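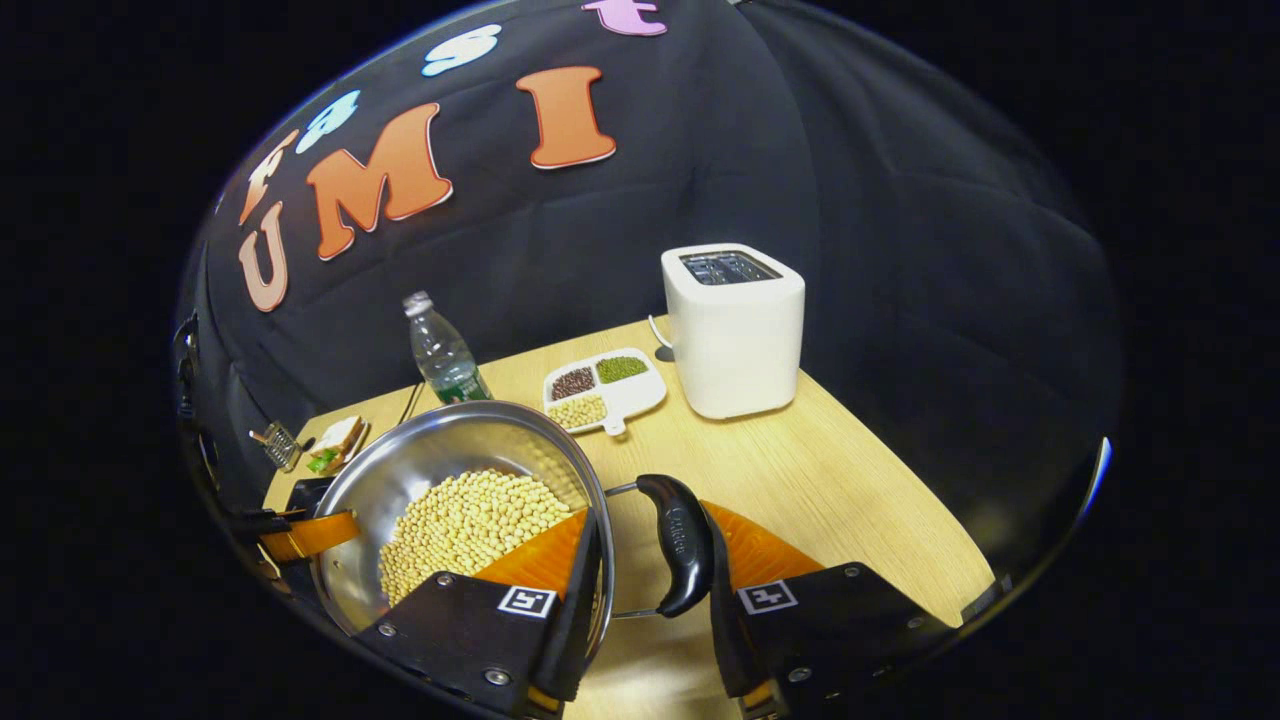 Abb. 4: Greifer am Pfannengriff, Sojabohnen in der Pfanne, dahinter die Sortierschale mit drei Fächern

4.3 Demonstrationen für die Schüttaufgabe aufzeichnen

Jetzt kommt der Teil, auf den sich bei Zesirmont alle am meisten freuen: Ihr nehmt den Handgreifer und zeigt der Policy, wie man Bohnen umfüllt. Ein Roboterarm wird dafür noch nicht gebraucht. Was eure Hand vormacht, landet als Trajektorie im Datensatz — und es macht wirklich Spaß, dabei besser zu werden!

Vorbereitung

1. Kalibrierung aus Abschnitt 4.2 laden und die Aufnahmesoftware starten.
2. Marker an beiden Fingern mit einem trockenen Tuch abwischen. Aus ihrem Abstand wird die Greifweite berechnet.
3. Orange Fingerpolster auf festen Sitz prüfen.
4. Pfanne mit Sojabohnen füllen, höchstens bis zur Hälfte.
5. Weitere Gegenstände auf dem Tisch verteilen und nach jeweils 16 Episoden umstellen. Ein Toaster, eine Flasche oder ein Sandwich im Hintergrund sind ausdrücklich erwünscht.

Aufnahme

6. Aufnahmetaste drücken und den Greifer ruhig über den Tisch führen, bis die Statusanzeige grün leuchtet.
7. Finger um den Griff schließen. Die Pfanne darf sich beim Anheben nicht verdrehen.
8. Pfanne zum Zielgefäß führen, in einer gleichmäßigen Bewegung kippen und leeren.
9. Pfanne abstellen, Finger ganz öffnen, Aufnahme beenden.

Hinweis: Die Marker müssen während der gesamten Episode im Kamerabild bleiben. Episoden mit längeren Aussetzern sortiert das Skript beim Import aus.

Hinweis: Kleine Korrekturen beim Kippen sind wertvoll, also bitte nicht löschen. In unserem Vergleich Skeltetcombe haben wir von 600 Episoden 389 behalten, viele davon mit sichtbarem Nachsteuern. Die damit trainierte Policy fing schräg gegriffene Pfannen deutlich besser ab als die Variante mit lauter glatten Vorführungen. Ein Ergebnis, das uns begeistert hat!

Vorsicht: Nur mit kalter, trockener Pfanne arbeiten. Heruntergefallene Bohnen vor der nächsten Episode aufsammeln — auf glattem Boden besteht Rutschgefahr.

Wie viele Episoden?

Für einen ersten Trainingslauf reichen 200 brauchbare Episoden. Wechselt dabei Startposition und Griffwinkel, und lasst möglichst mehrere Personen aufnehmen. Weiter geht es mit dem Import in Abschnitt 4.4.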